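Two grippers, one kitchen-sized budget

19 December 2025

I have now spent 276 pounds on things that pinch other things, and I'd like some credit for stopping there. The Uvar came first, in March, and worked well enough until I asked it to hold anything wider than a jam jar. The Vesano arrived later with a bigger opening, a wider lens and a manual that covers every subject except how to charge it.

Both are hand-held, so the arm in question is mine. You squeeze, the camera records, and later a script tries to work out what you thought you were doing. With the Uvar it managed 859 usable clips before I lost patience. The Vesano is on 1029, though it got the easier jobs and I was less grumpy by then.

What I notice in use

The Uvar is lighter, and after an hour that matters more than anything on the spec sheet. Its grip pads are too hard for my liking. Thin plastic goes crunch.

The Vesano has softer pads and a trigger with some feel to it. It also pulls to the left, very slightly, like a supermarket trolley. I've tried new screws. I've tried the old screws again.

Wide lenses take some getting used to. Everything near the middle looks enormous, and straight edges give up being straight. You also collect a great deal of your own clothing. I have become very familiar with striped knitwear and denim.

Cup on a board, then green on beige:

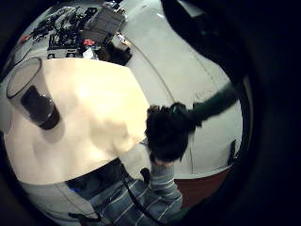
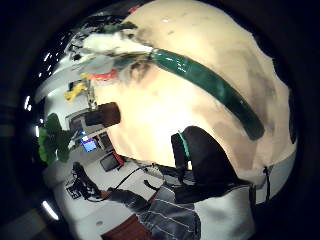 Cables and other complaints

I still haven't found a way of routing the lead that doesn't end up across the floor. The Zivent clips everyone recommends fell off within the week, taking a bit of paint with them. Tape holds better and looks worse.

Next job is matching the exposure between the two cameras, as the Uvar's goes rather grey whenever a lamp is on. I've got the settings page open in another tab and have been not reading it since lunch.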